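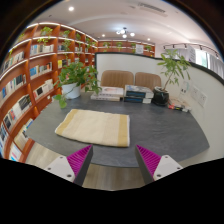

Why does a towel that felt so soft in the store push the water around on your skin the first few times you use it, a student in the Hokden evening course wanted to know, and does it mean the towel is a bad one?

Kemell Learning > Household Textiles > Unit 2 > Chapter 7

Chapter 7
Towels and Other Absorbent Fabrics

The short answer to the student's question is no. Many new towels carry a finish put on at the mill. The finish makes the cloth feel smooth on the shelf, and it also coats the fibers so that water is slow to get in. A few washes remove most of it. The longer answer takes up this chapter.

Chapter 6 dealt with sheets and pillowcases, which are judged mainly by how they feel and how well they hold up. Towels have another job. They have to take up water quickly, hold it, and then give it up again when they are hung to dry. These three demands pull against each other, and most of the differences among towels on the market come from how the maker has balanced them.

What you should be able to do after this chapter

– Explain how water moves into a cotton fiber and along a yarn
– Tell terry, waffle and flat-woven towels apart by touch
– Read a fabric weight and say what it suggests about drying time
– Set up a simple absorbency test at home
– Choose a washing routine that does not spoil the loops

Key terms: absorbency, capillary action, ground weave, pile, finish, fabric weight, lint

7.1 How cloth takes up water

Water enters a towel in two ways. Some of it goes into the fibers themselves. Cotton is mostly cellulose, and cellulose attracts water, so the fiber swells as it gets wet. The rest is held in the small spaces between fibers and between yarns. It is drawn into these spaces by capillary action, the same effect that pulls water up a narrow glass tube.

Polyester fibers take in very little water. A towel made from very fine polyester can still dry a surface well, as the spaces between its fibers are tiny and there are a great many of them. Students often assume that a fiber that does not absorb water cannot make an absorbent cloth. Keep the two ideas separate: what the fiber does, and what the structure does.

Terry cloth makes use of structure. It is woven with 2 sets of lengthwise yarns. One set is held tight and forms the ground weave. The other is left slack and pushed up into loops, which make up the pile. The loops expose a large area of yarn to the water. Longer loops hold more, but they also snag more easily and take longer to dry.

7.2 Weight

Fabric weight is given in grams per square meter. A thin towel of 200 grams per square meter dries fast on the line and packs small, and people who camp or swim often prefer one. Heavy bath towels hold more water and feel thicker against the skin. They also need more room in the machine, more heat, and more time.

Weight matters even more to a business. Suppose that the Hastotel, a seaside hotel, washes 1,000 bath towels in a busy week in October. A small change in the weight of each towel changes the number of loads, the gas bill for the dryers and the hours of work. We will return to this case in the exercises, along with the Miranda, a guesthouse that dries everything outdoors and has to plan around rain.

7.3 Before you read on

Find 2 towels at home, one old and one new. Put a drop of cold water on each and watch how long it stays on the surface before sinking in. Write down the result, and note whether fabric softener has been used on either towel. Softener leaves a coating of its own, and it can slow absorption in much the same way as a mill finish. Keep your notes – you will need them for the table in Section 7.5.

The next section looks at the loop in more detail, starting with the twist of the yarn.

Contact | © Kemell Learning | Back to top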